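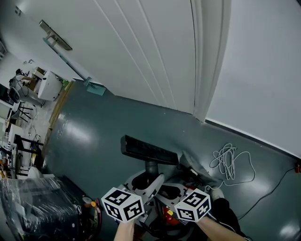
4.2 Doors, floors and the things that settle between them

We had not planned to write very much about doors. When we drew up the first protocol for this study, doors were on the list with windows and radiators as fixed parts of the room, to be marked on the floor plan once and then left alone. That changed quite early on, as the walk-through notes from the two sites came back with the same words in the margin over and over: behind door, beside door, door open on to. By the time we had finished all 36 visits to the 12 workrooms at Filbridge and Wekgate, we had 2,826 entries for things resting on a floor, and 65 percent of them lay inside what we came to call the door zone, meaning the part of the floor that a person has to cross or look at when coming in or going out.

The rest of this section is about that zone, and we hope the reader will forgive us if we linger over it, for it was by a long way the part of the project we enjoyed most.

Figure 3 gives a fair idea of the kind of floor we mean. A large white door with vertical grooves in its panels stands partly open, and low on it is a slim metal stop with a teal-green foot pad that rests on the floor. There is a heap of thin white cable lying loose on the paint, and a black cable running on its own course to a small red-and-black plug fitting at the base of the wall. We would enter those as two separate things, and the difference between them matters a good deal for what follows. The black one has a line to it and an end at the wall. The white one is a tangle, and a tangle takes up floor in a way that is very hard to put a number on.

Our first attempt at a number was to record the length of every cable we met. This was a mistake, and Inger Riis, who did most of the early walk-throughs, said so after her second room. A long cable laid tight along a baseboard hardly matters to anybody walking past it, while a short one dropped in loops can take up as much floor as a doormat. We switched to recording the footprint, which we took as the smallest rectangle that would hold the whole heap, and wrote the length down only when the cable could be followed by eye from one end to the other. The older entries were redone on the next visit where the cable was still lying there, which, we are a little sorry to report, it very often was.

4.2.1 How we sorted what we found

Things on the floor were put into one of four groups. Lines are cables, hoses and cords with a course we could follow. Heaps are the same sorts of thing with no course, together with cloths, covers and loose straps. Packages are goods still in their wrapping, whether board, film or sheet, and we put the large black object in clear plastic at the lower left of Figure 3 in this group without troubling over what might be inside. The last group, standing things, takes in whatever has its own base and stays where it is put, from waste bins to workshop stands.

Things held in the hands were left out, even when they were held close to the floor. So were people's shoes, when there were people in them. We mention this only because two of our coders asked, quite reasonably, and it seemed kinder to have a rule than to answer the question again in every room.

Packages gave us more trouble than any other group. At Wekgate the delivery point is at the far end of a long corridor, and goods are brought to the room on a Verschueren hand truck, which is a little too wide to turn comfortably once it has cleared the door. A box therefore tends to be set down at the point where the truck stops, and there it stays until somebody has a free hour. At Filbridge the truck is narrower and the boxes travel further in — though they then end up against the back wall, in front of the shelves they were meant for, so we hesitate to call this a better arrangement.

4.2.2 The painted floor

A word should be said about surface, for it made a real difference to the work of recording. Several of the rooms have a glossy painted floor, much like the dark teal-gray one in Figure 3, and the overhead lights come back off it in bright patches. White cable on dark paint is easy to pick out. Black cable on the same paint is another matter, and near a bright patch we found that two coders standing in different places could disagree on whether there was one line or two. We settled on walking each door zone twice, once coming in and once going out, and kept whichever record was the fuller.

The baseboard strip turned out to be a great help to us. Where it was dark and the wall pale, it gave the coders a clean edge to measure from, and the distances taken from it agreed more closely than those taken from the door itself. A door moves between one visit and the next, after all, and even a person brushing past can shift it by a few inches. In August, when the rooms were warm and many doors were left standing open, we gave up measuring from the door altogether and used the hinge side of the opening.

4.2.3 What the rooms' users told us

We asked the people who worked in the rooms to show us where a cable ought to go, and we were touched by how much thought they had plainly given to it. Most pointed straight to the wall. Several had bought their own clips, and one group at Filbridge had been given a box of Somus floor strips, which they liked very much and had put down everywhere except across the doorway, as the door would no longer swing over them. That left a gap at just the place where feet were most frequent, and it accounts for a cluster of line entries in the second round that would otherwise look rather odd in Table 5.

Heaps were talked about quite differently. People did not seem to think of a heap as having a place at all; it was something in between jobs. When we asked how long a particular coil had been lying there, the answers from people sharing the same room seldom matched, and so we have not used them in the analysis. Wall hooks placed at hand height on the handle side of the door were the change most often asked for, and they are taken up again in Section 5.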